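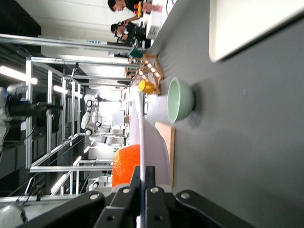
Paid my card off in full, closed it, and it is still charging me. What did I miss?

Colm Mac Giolla
Posted Apr 28, 2020 in Cards and Everyday Banking

I had a Horkent store card, the one they sign you up for at the Holletti counter while you're still deciding on a lounge. I'd been carrying a balance on it for a few months, paying a bit more than the minimum and feeling quite adult about it. Then a tax refund arrived, and I paid the whole closing balance on my statement, $400 and some cents, before the due date. I took a screenshot of the zero. I may have shown it to people.

I then rang Horkent and asked them to close the account. The bloke on the phone was lovely and said it was "all in train". I cut the card up with the good scissors.

The next statement turned up with a few dollars of interest on it. I assumed this was some sort of clerical hiccup and ignored it, in the manner of a man who has a screenshot. The one after that has a late payment fee, a bit more interest, and the annual fee, $70, for the privilege of holding a card that is currently in the kitchen bin in several pieces.

I've had two phone calls about it. On the first I was told the interest was correct. On the second I was told the account was never closed because it had a balance, the balance being the interest, which I hadn't known about as I'd thought the account was closed. I asked if anyone there could see the shape of the problem and was offered a survey.

So: can they charge interest on a balance I paid in full and on time? Do I have to pay the annual fee? And how do you shut one of these things so that it stays shut?

Share (2) Save Report

J. Ikeda

Just don't pay it. You closed it, so it's their problem. My brother-in-law did this with a phone plan and never heard from them again. Also you shouldn't get store cards, they're a rip-off, and you'd have been better off with a lay-by.

Helpful (0) Reply

Natsumi Hattori

Please don't do that. A phone plan isn't a credit card, and a few dollars sitting there unpaid is a very cheap way to get an expensive-looking mark on your repayment history. I spent a long stretch in the back office of a lender and saw plenty of people knocked back for a car loan over an amount you could find under the seats of the car.

In order, then.

The interest is probably right, annoyingly. It gets called residual or trailing interest. If you carry a balance from month to month you generally lose the interest-free period, and interest is worked out daily on whatever you owe. Your statement only adds it up to the day it was printed. You paid it a couple of weeks later, before the due date like a good citizen, but every day between the printing and your payment was still earning Horkent a little something. It had nowhere to appear except on the next statement. Your screenshot showed what had been billed. It couldn't show what had been quietly ticking along behind it.

The late fee is worth arguing about. Strictly speaking you did get a bill and you did ignore it, and I'd leave the part about the screenshot out when you ring. But you'd asked for closure before that, and if the fellow on the phone didn't mention there would be a final interest amount, it's quite reasonable to ask them to wipe the fee and the interest that came after it. Ask for the call to be checked. Give them the date and rough time if you've got it, your phone's call log will have it if you haven't cleared it.

The annual fee is your best argument. You asked to close the card before it fell due. Read the terms for what they say about closure requests and what happens to the fee, as some issuers refund all of it, some part of it, and some make you ask in a particular tone of voice. Either way I'd be asking for the full $70 back.

What I would do this week:

Ring and ask for a payout figure good to a named date. Those are the words. "What do I owe" gets you the current balance and you'll be back here next month.

Pay the part you accept and tell them which part you're disputing. Ask them to note that on the account while it's being looked at.

Check for anything still hanging off the card. Streaming, a toll account, the gym you don't go to. One stray direct debit can keep an account alive long past the point of decency.

Put the closure request in writing through their secure message thing, and ask for written confirmation that the account is closed with a nil balance. Keep it somewhere better than the place you keep instruction manuals.

If the phone people won't budge, use the word "complaint" and ask for a reference number. It goes to a different team. If that team doesn't sort it out either, you can take it to AFCA, which costs you nothing. Most lenders would sooner refund a fee than write letters about it.

And once it's closed, get a copy of your credit report and see how the account is showing. If there's a missed payment on there that you think is wrong, raise it with Horkent in the same complaint.

Helpful (60) Reply

Colm Mac Giolla

Thanks Natsumi. Rang and said "payout figure" and there was a pause, like I'd spoken to a waiter in his own language. Late fee gone on the spot. The annual fee has "been escalated". There was also a direct debit for a magazine I'd have sworn I cancelled in June. Have asked for the closure in writing.

The lounge is very uncomfortable, for anyone considering it.

Reply

Related threads
Is a balance transfer worth it if I'm bad at dates?
Additional cardholder has moved out, card hasn't
Lowering my limit before a home loan application
Holletti interest-free deal: what happens when it ends?
Refund went to a closed card, where is it now?

Contact us | House rules | Privacy | © Adcombe Community Help | Back to top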